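Call for participants: teaching a robot arm to handle lidded cookware

Print this page
E-mail this page

The Kekarar project is looking for people to guide a robot arm through everyday kitchen tasks. We are studying whether an arm that learns from many different people copes better with pots and lids it has not met before than one taught by a single expert. No robotics experience is needed.

Our first round produced 2,259 recorded demonstrations from 78 participants. Lids with curved metal handles gave the most failed grasps, so the second round concentrates on those. 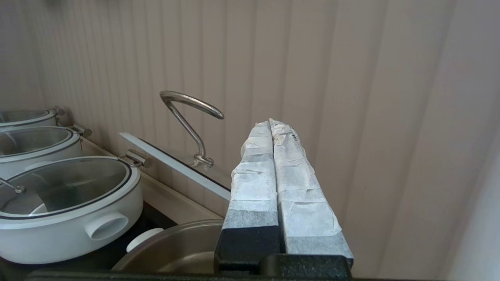 The gripper, fingers wrapped in white, near a glass lid with a curved steel handle.

What you would do

You will steer the arm with a hand controller while watching the view from its wrist camera. Natanael Caldeira will take you through a practice run first. A session lasts two hours, including breaks, and you may stop at any time. Most people finish around 100 short attempts. Failed attempts are kept and used in the analysis.

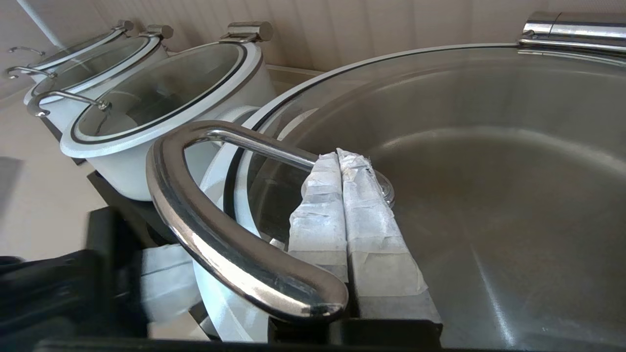

Gripper fingers closed on the handle of a large glass lid.

Who can take part

You must be 18 or older, able to use both hands and able to read a screen at arm's length, with glasses if you wear them. Left-handed people are especially welcome. If you took part in the first round, please do not apply again.

Participants receive a grocery card and their parking is covered. Sessions begin in September, at 9 a.m. or 1:30 p.m.

To apply, e-mail Kátia Batista with your preferred start time and a daytime phone number. Questions about the study or how recordings are stored should go to the lead researcher, Emerson Guerra.

E-mail Kátia Batista
E-mail Emerson Guerra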